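About Warnent

Warnent cleans, tests and regrades used computer keyboards and other desk peripherals for schools, councils and offices. The firm was set up by Liam Catterall in a single unit at Clurkley and still works from the same address. We handle wired equipment only.

Most of our intake is full-size keyboards with a numeric keypad. They arrive in mixed lots, usually after an office refit or the end of a lease. A lot may hold up to 1,000 units and is booked in under one job number, which stays with it until dispatch.

Each keyboard is inspected on a bench. The inspector checks the case for cracks, the feet for wear and the legends for legibility. The cord is laid out and checked from the case to the plug, as faults are most often found at either end. Every key is then pressed in a fixed order, starting with the main block, followed by the navigation cluster and the keypad.

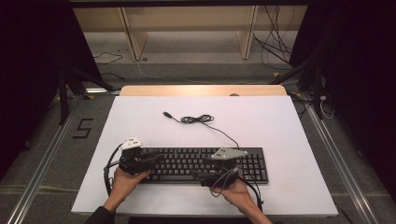
Keys that stick or fail to register are lifted, cleaned and tested again. If the fault remains, the unit is stripped for spare keycaps and the rest goes for recycling. Cleaning is done with a soft brush and a damp cloth. We do not immerse keyboards or use solvent on printed legends.

Units are graded as follows:

Grade A: no visible wear, all legends sharp, cord undamaged.
Grade B: light shine on keys, all legends readable.
Grade C: fully working, with marks to the case or replaced keycaps.

In our last full year 81 per cent of units received were graded A or B. Grade C stock is sold mainly to training rooms and workshops.

Finished keyboards are packed flat, with the cord coiled and tied behind the case. Standard cartons hold 60. Smaller orders are accepted at a fixed handling charge.

In April 2018 we took over the peripherals work of Dikemeo, including its stock of UK-layout keycaps. Customers with Dikemeo account numbers can go on using them. Collections in the north are carried out by Lindemann under contract, with a minimum load of 75 units.

Visits to the Clurkley unit are by appointment. Please quote your job number when asking about a lot already booked in.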